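Print this page | E-mail this page

Quiet Corners, Loud Rooms: Sound at the Vodstead Spring Music Weekend
Student project report, 2025-05-07

Our group wanted to know why some rooms at a festival sound so good and others turn the same band to mush. Vodstead was perfect for it! In April the weekend spread over 14 stages, from a tiny record shop to the Muditz hall, where 1000 people can stand. We caught 37 sets between us and wrote down the sound from three spots in every room: front, middle and next to the bar.
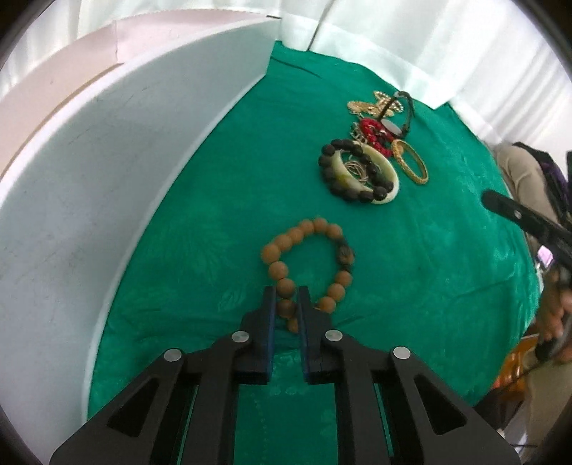 The Muditz was the big surprise. We expected the front to win, but the vocals were clearest in the middle, just ahead of the mixing desk. Up against the stage you mostly hear drums and the guitar amps (great fun, but good luck with the lyrics). By the bar the bass took over completely, and during the Dornisus set one of us could feel it in the handrail.
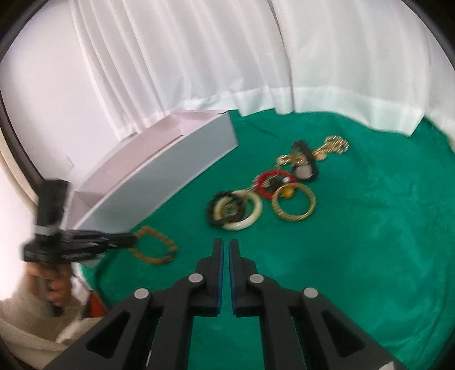 Small rooms were harder to predict. The De Haan cafe has bare brick and a tiled floor, and the snare drum cracked off every wall until the place filled up and all those coats and sweaters calmed it down. We loved hearing that change from one song to the next. Fabric is the cheap fix we kept coming back to: a white pleated curtain like that one, hung in full folds behind the band, is where we would start, and heavier cloth would do even more for the high end. It won't touch the bass, sadly.

Next year we'd like to borrow a proper meter and repeat the bar test, as our ears were getting tired by the last night.

Related reports
- Why Bands Soundcheck in Empty Rooms
- Earplugs at the Merch Table: A Survey
- Building a Cheap Stage Monitor

Contact | Copyright 2025 Student Projects | Back to top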